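Gridow Caixas: conjunto de fotografias de caixas de plástico com tampa

Leia-me do conjunto. Texto mantido por Vega Robles. O português não é a minha primeira língua, por isso peço desculpa se alguma frase soa estranha. Correcções são bem-vindas.

O que contém

O conjunto reúne 1.734 fotografias de caixas de arrumação em plástico, pousadas em cima de uma mesa de madeira. São caixas de uso doméstico, do tipo em que se guarda material de costura, parafusos, lápis ou medicamentos. As fotografias estão divididas em 87 pastas, e cada pasta corresponde a uma disposição das caixas na mesa.

Interessam-nos sobretudo as tampas, os fechos, as pegas e as divisões interiores. Nos conjuntos que encontrámos antes, as caixas aparecem quase sempre novas, fechadas e sobre fundo branco. Quem arruma uma oficina ou uma despensa sabe que elas não se apresentam assim.

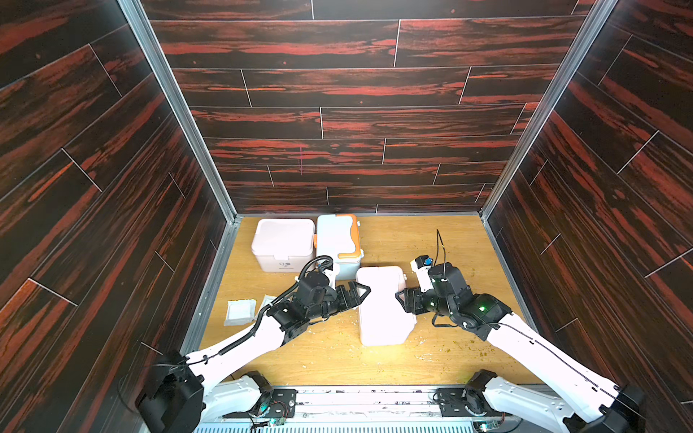 As pastas seguem a ordem em que as disposições foram registadas. Dentro de cada pasta há vistas gerais, com a mesa inteira, e vistas de perto. Nem todas as pastas têm as duas. Na lista em texto (ficheiro indice) está indicado o que falta.

Nomes usados para as caixas

Os nomes são nossos e não são nomes comerciais. Arau é o grupo das caixas rosa-claro. Barroso é o grupo das caixas com fita ou rebordo cor de laranja. Bumcombe ficou para tudo o resto, por exemplo recipientes sem fecho. Se uma caixa aparece parcialmente tapada por outra, recebe na mesma o nome do grupo, com a letra p no fim.

As cores foram anotadas à vista, e por isso um azul muito claro pode estar escrito como branco em algumas pastas. Quando havia dúvida, preferimos deixar o campo vazio.

Sobre a limpeza

Não limpámos as fotografias nem retocámos nada. Migalhas, pó e marcas na madeira fazem parte do conjunto e têm anotação própria (campo residuos), com três valores: nenhum, pouco, muito. O valor refere-se à mesa e ao interior das caixas abertas, em conjunto. Sei que esta escolha é discutível e talvez na próxima versão se separem os dois.
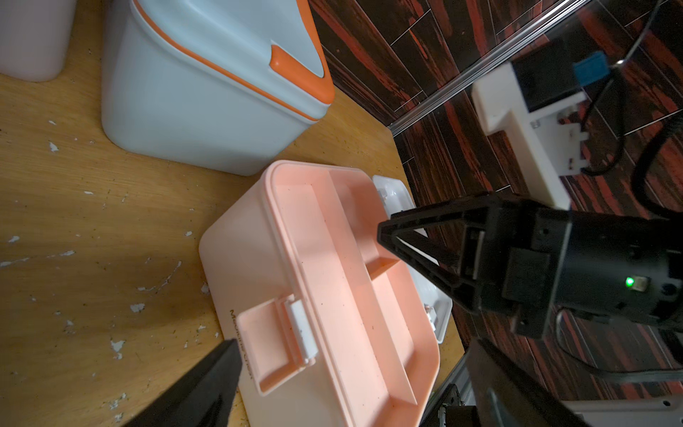
Grupo Arau, caixa rosa-claro com divisória comprida. Ao fundo, grupo Barroso.

Limitações conhecidas

As letras gravadas ou impressas nas caixas lêem-se mal em muitas vistas de perto. Não servem para treinar leitura de texto. Em 48 fotografias falta a anotação dos fechos, que será completada em janeiro. A luz muda pouco de uma pasta para outra.

Os ficheiros ocupam cerca de 60 GB depois de descomprimidos. Convém verificar o espaço livre antes de começar.

Utilização

Uso livre para ensino e investigação, com indicação do nome do conjunto. Para uso comercial, escrevam primeiro. Respondo às mensagens à sexta-feira.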